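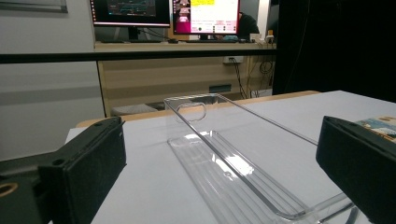
Cleaning out the fridge before you go away

Filed under: Kitchen, Cleaning

Do this the night before, not the morning of. Takes me 31 minutes if the kids stay out of it.

1. Eat down the veg first. Soup, whatever.
2. Turn the fridge off at the wall. Old towel on the floor.
3. Pull out shelves and clear trays. Let them come up to room temp before they go in warm water — cold plastic can crack. Dish soap, soft cloth, no scourers.
4. Wipe the walls with bicarb and water, 2 tablespoons to a litre.
5. Door seals — old toothbrush, get right in the folds.
6. Dry everthing. Properly.

Away more than a month? Leave it off and prop the door open. Shorter trip, switch back on and leave the sauces in. Milk goes nextdoor.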